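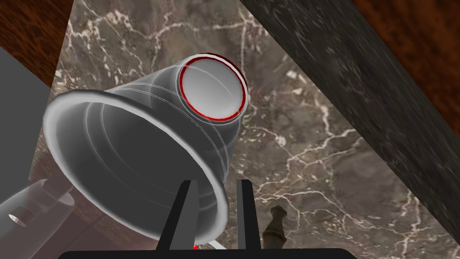
Criterios para admitir demostraciones en cocina simulada

Comunidad Priltura – Sección: Recogida de datos

Nos dirigimos a la comunidad en nombre de un grupo universitario que prepara un conjunto de demostraciones teleoperadas con un robot de dos brazos en un entorno doméstico simulado. Disponemos de 389 episodios grabados con Mengal y el objetivo es llegar a 700 antes de junio. La tarea consiste en tomar un objeto de la encimera y depositarlo en otro punto de la misma. Deseamos saber si procede conservar los episodios en los que el operador corrige el agarre a mitad de la maniobra, y si conviene guardar la vista de la pinza además de la vista general. La documentación de Atum no se pronuncia al respecto.

Publicado por: lab_dustar

mengal_usuario
Los episodios con corrección deben conservarse, siempre que el objeto termine en el lugar previsto. Un modelo entrenado únicamente con trayectorias limpias carece de ejemplos de recuperación y suele quedar detenido ante el primer desvío. Se recomienda, no obstante, etiquetarlos por separado – un campo booleano es suficiente – para poder excluirlos en las pruebas comparativas.

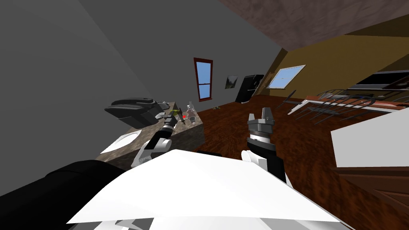
En cuanto a las vistas, nuestra recomendación es guardar ambas. La general permite situar la encimera, el frigorífico y la mesa con respecto a los brazos; la de la pinza aporta el detalle del contacto con el objeto. Deberá comprobarse que las dos comparten la misma marca temporal. En nuestro caso, un desfase de 5 fotogramas obligó a repetir alrededor de 100 episodios. Asimismo, si el simulador dibuja marcadores de ayuda para el operador, es preciso desactivarlos en la exportación, ya que el modelo puede aprender a seguir el marcador y no el objeto.

atum_foro
Guardar todo y filtrar después. El disco es barato.

revision_datos
Con carácter complementario a lo expuesto, se sugiere fijar por escrito el criterio de éxito antes de reanudar la grabación. Cuando intervienen varios operadores, cada uno tiende a dar por válido un resultado distinto: objeto volcado, objeto apoyado en el borde, pinza todavía cerrada.

Procede también variar la posición inicial de los objetos y la del propio robot. Si la totalidad de los episodios parte del mismo punto, el conjunto resultará poco útil aunque se alcance la cifra prevista. Respecto a la respuesta anterior, debe advertirse que el filtrado posterior exige metadatos que, de no registrarse durante la sesión, difícilmente podrán reconstruirse: identificador del operador, semilla de la escena y versión del simulador.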